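Mimholm Two-Arm Teleoperation Kit
Part no. MH-1397

Overview

The Mimholm kit lets one operator drive two follower arms from a pair of hand-held leader arms and record each demonstration as it is performed. It is supplied by Istberg for labs and small production cells that train manipulation policies from human examples. The kit fits arms already on site. Arms and tables are not included.

Demonstration modes

Remote: the operator moves the leader arms and the followers track joint by joint. Gripper opening follows the finger trigger on each leader. Wrist torque is returned to the operator at a reduced scale, adjustable in the Arthur software.

By hand: the follower arms are switched to gravity compensation and guided directly. Use this mode for slow work close to the table, or for teaching start and rest poses. Gripper commands come from the foot pedal.

Both modes write to the same file format – recordings can be mixed in one training set without conversion.
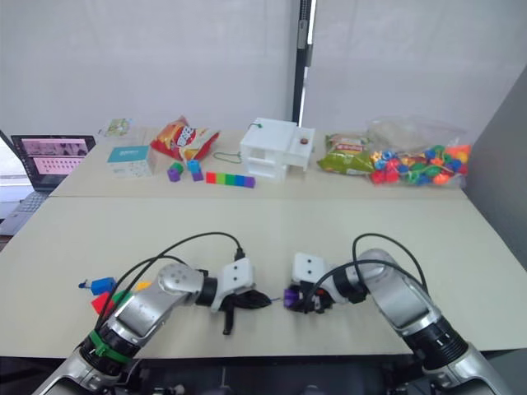
Two-arm task with a small purple object held in the right gripper. Head camera view.

Recording

Arthur stores joint positions, gripper state and all camera streams on a common clock. Up to 16 streams are accepted. An episode is started and ended from the pedal, and a failed attempt can be discarded with a double press before the arms return to rest. Episodes are limited to 600 seconds. Longer tasks should be split at a point where both grippers are open.

Included

Leader arm pair with table clamps
Wrist mounts, left and right
Foot pedal, three-switch
Control box and power supply
Cable set
Arthur license, one workstation

Installation notes

Route wrist cables with enough slack for full rotation of the last joint. Check both arms through their range at low speed before the first recording. Leaders must be zeroed after every power cycle. If the followers drift by more than the set tolerance, the software holds position and reports fault 411 – clear it from the control box, then zero again.

Leader clamps made by Bamero can be reused with the adapter plate, sold separately.

Ordering and support

Quotes and lead times: Naa Ansah
Integration and fault reports: Gerardo Gatchalian

Page revised August 11, 2020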